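Company News | Press Releases | Community & Giving

Search this site
Enter keyword
Go

PLUROV OPENS ITS REPAIR COUNTER TO EVERYONE, WHATEVER BRAND YOU CARRY

Starting in June, anybody can walk in with a broken zipper, a torn strap or a bag that has just given up, and we'll fix it or tell you straight that we can't

My name is Kevser Sönmez, I run repairs at Plurov, and I was told a press release should be short and written by somebody in the front office. The front office is two people and they're both busy with the June orders, so you get me, and you get the long version.

The news first. Our repair counter on the ground floor of the Akyol building is opening to the public. Up to now we only fixed bags we had made ourselves, and only if you mailed them in with a form. From June you can bring in any backpack, school bag, duffel or tote, made by anybody, bought anywhere, and we'll look at it while you stand there. Small jobs get done on the spot if there isn't a line. Bigger ones go on the shelf with a ticket and you get a call when it's ready.

We've been running this quietly for a while with friends, neighbors and the families from the elementary school up the hill, to see if we could keep up. In that test we took in 462 bags. I know the number because Melahat Yalçınkaya, my partner at the bench, writes every one of them in a big green ledger with the fault, the fix and the time it took (she doesn't trust the computer, and after what happened with the computer last winter I'm with her on this one). Nearly 30 of them we had to hand back unrepaired, mostly bags where the inside coating had gone sticky and was coming off in flakes. There's no sewing your way out of that. I wish there were!

So what breaks? Zippers, zippers, zippers. I've been doing this long enough that I can usually guess from across the room. Most of the time the zipper itself is fine and it's the slider that has worn out. You pull it closed and the teeth just open up again behind it. People throw out the whole bag over that, and it kills me a little. A new slider is a ten-minute job for us and most of that is finding the right size in the drawer.

After zippers it's shoulder straps, right where they meet the body of the bag. Kids carry them by one strap, they swing them, they drag them down the stairs. The stitching at the top goes first, then the fabric tears around it, and by the time a parent notices there's a hole you can put your hand through. Please bring it in when it's just the stitching. I can put a row of box stitches in while you drink a glass of tea. Once the fabric has torn I have to open the lining, put a patch behind it and close everything up again, and then you're leaving it with us for a few days.

Then buckles. Buckles are easy and everybody thinks they're hard. Somebody steps on one, or it gets shut in a car door, and the little prongs snap. We keep a wall of them. If we don't have yours, we have one that'll do the same job, though the color may be off and I'll show it to you before I put it on.

Now for prices, which is what my sister asked first, so I expect you will too. A slider, a buckle or a simple seam costs the same flat fee whatever the bag is, and the list is taped up on the counter where you can read it before you ask. Anything bigger, we tell you the price before we start, and if you don't like it you take your bag home and owe us nothing. Bags made by Plurov are still repaired free for stitching faults, same as always. That hasn't changed and nobody upstairs has suggested changing it, at least not to my face.

For school bags we're doing something extra. Drarico, the thread and webbing supplier two streets over, is giving us 700 yards of strap webbing, enough to keep us going through the back-to-school rush. Every child's school bag that needs a new strap gets the webbing at no charge, and you only pay for the sewing. If paying for the sewing is a problem, tell Melahat quietly and it'll be taken care of. She's very good at quiet. I'm not, so talk to her.

I should say something about how this started, because people ask. Melahat and I used to work together at Madach, back when they still made luggage in town. She sewed handles and I sat at the next machine doing pockets. When something came back from a customer, it went in a bin at the end of the floor, and at the end of the month the bin was emptied. We used to go through it on our lunch break. Half of what was in there needed a few stitches! We took some home with permission, fixed them on Melahat's kitchen table and gave them away to cousins. I still have a brown one from back then. The handle has been replaced twice and it goes with me to the market every week.

When we came over to Plurov we kept bothering everyone about a proper repair bench, and in the end they gave us a corner by the loading door with bad light and one old walking-foot machine. Now we've got 4 machines, good lamps, and a counter with a bell. I'm prouder of the bell than I should be.

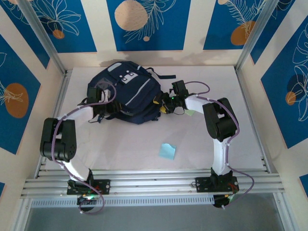 A few things that would make our lives easier, if you're planning to come by. Empty the bag. All the pockets, please, and the small one inside the other small one. We've found house keys, a retainer, a report card that I don't think was supposed to be found, and more banana than I care to talk about. Shake the crumbs out over your own trash can. If it's dirty, wash it and let it dry all the way through before you bring it, since a needle going through grit doesn't last long and damp padding smells up the whole shelf.

Washing, while I'm on the subject. Cold water, a little dish soap, a soft brush, and hang it upside down with all the zippers open. Don't put it in the dryer. I don't care what your neighbor does. The dryer is how you get that sticky flaking lining I mentioned, or at least how you get it years sooner.

If a piece has come off, bring the piece. A zipper pull, half a buckle, a scrap of strap, anything. Put it in an envelope and pin it to the bag. It tells me what size I'm looking for and saves a lot of digging around.

We're also going to hold an open bench in the evening, starting at 6 p.m., for people who want to learn to do it themselves. Bring a bag with something wrong with it. Melahat will show you how to change a slider and how to sew a seam by hand that holds, with waxed thread and a curved needle, no machine needed. It's free, there's tea, and older kids are welcome if they can sit still around needles. The evening will be posted on the door once we've settled it with the building, who have to leave the lights on for us.

Will we fix things that aren't bags? I've been asked about tents, dog beds, a saddle cover and one accordion case. The accordion case we did — it was basically a bag. For the rest, come in and ask. If it fits under the needle and it isn't leather, there's a decent chance. Leather needs different machines and different hands, and we'll give you the name of a good shoemaker.

And please don't apologize for the state of it. People come up to the counter holding the thing behind their back and saying it's probably too far gone, it's silly, it was cheap anyway. I don't care what it cost. If your kid likes it and it has a few years left in it, put it on the counter and let us look.

The repair counter is on the ground floor of the Akyol building, street entrance, next to the bakery. Ring the bell. If there's no answer, ring it again, we're probably running a machine.

Press contact: Kevser Sönmez, Repairs, Plurov. Reporters are welcome to visit the bench any time after the morning delivery. Call ahead if you're bringing a big camera, the aisle is narrow. If you've got a bag with a bad zipper, bring that too.

Tags: repair, school bags, community, Plurov news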